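Tape your table

Nipon Hemmin
Jul 22, 2020

Quick one, I have a bus to catch. But I've been arguing this at Wakside for 3 weeks and I want it written down.

Put a grid on your work table. Cardboard first, then tape. Blue tape, the kind you can see. Run it both ways until you have squares big enough for a plate. Done before lunch.

People say it's fussy. People say a table is a table. Fine. Then explain to me why every shared table I have ever worked at turns into a heap with a coffee mug on top. No edges, so stuff spreads. A square is a promise, sort of. One thing lives in it. You want to add another thing, you need another square, and now you have to think about it for a second.

And cardboard! Cheap, flat, brown, so anything pale or yellow jumps right out at you. Spill on it, tear it off, put down more. I spent 50 dollars on a nice rubber mat once and was scared to touch it teh whole time.

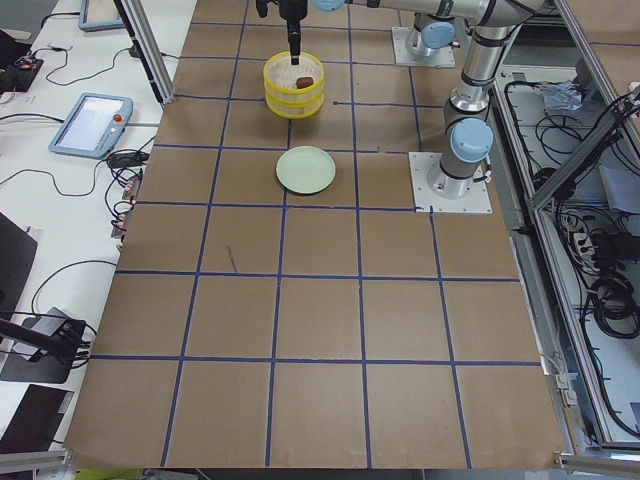

The lines don't have to be straight

Biggest excuse I hear. "I'd do it but I can't get it even." So what. Tape wanders. It bends a little at the far end where your arm gets tired. The basket gets its spot anyway, the plate gets the next one down, and you can say "one square toward me" to somebody and they know.

Ryu wanted to use a ruler and a pencil and plan it out. Never got started. Meanwhile the table at Wetuvside went from bare to taped and its still in use.

My one real rule: leave empty squares. Lots. A full grid is just a neat heap. And keep the cables off it, give them there own table to be ugly on.

Try it a month. If you hate it, peel it up.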